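Why Does Cloth Crumple?

Drop a sheet of cardboard on the floor and it lands as a sheet of cardboard. Drop a T-shirt and it lands as a small mountain range. Your parents may have views about this, and about how many mountain ranges one bedroom floor needs. But the T-shirt has some good excuses, and they are worth learning. You may want to use them yourself.

What is cloth made of?

Pull a loose thread from an old sock (ask first) and roll it between your fingers until it comes apart. The wispy hairs you get are called fibers. Fibers are twisted together to make yarn, and yarn is woven or knitted to make cloth.

In woven cloth, the yarns go over and under each other like the strips of a paper basket. In knitted cloth, they make loops, and each loop hangs on to the next. Either way, there are tiny gaps all through it. The yarns can slide a little and lean a little, and every slide and lean helps the cloth to bend.

Bending is easy, stretching is harder

Take a dish towel by two corners and pull. It soon stops giving. Now push the corners toward each other. The towel doesn't push back at all. It just sags, as if it had been waiting all day for permission.

When cloth lands in a heap, there is more of it than there is flat space underneath. The extra has to go somewhere, so it goes up, down and back over itself. The parts that stick up are ridges, and the low parts between them are troughs. Geographers use the same words for hills and valleys, and they get to go outside.
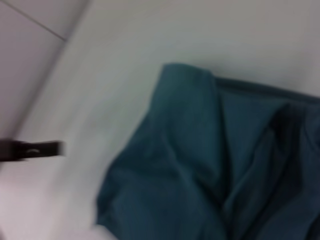

Teal cloth, crumpled. The darkest part is a deep fold.

Color plays a trick here. A crumpled cloth can look as if it was dyed several different shades. Light reaches the tops of the ridges easily, but not much of it gets down inside a fold, and so the fold looks darker. Smooth the cloth out and the dark patches go away.

Edges behave differently, too. A hem is cloth turned over and sewn down, so it is thicker than the rest and doesn't bend as easily. If you are looking for a way into a messy heap, find a hem and follow it. Sooner or later you will come to a corner, or a sleeve, or the sock everyone was blaming on the dog.

Try it yourself

You need a dish towel, a sheet of paper and a table.

Hold the towel up by its middle and let go. Look at the shape it makes. Pick it up and do it again. You can do this 16 times, or 143 times if it is raining, and you will have a hard job getting the same heap twice.

Now crumple the paper into a ball and flatten it out again. The creases stay. Paper fibers are pressed tightly together, and a sharp bend damages them. The towel's yarns mostly just shift over, so a quick shake gets rid of many of its wrinkles -- though not the ones from a week at the bottom of a gym bag. Those need an iron, and a grown-up to work it.

Words to know

Fiber: a very thin hair of material, such as cotton or wool.
Hem: an edge that has been folded over and sewn.
Crease: a line left behind by a fold.

Written by Yuk-lan Su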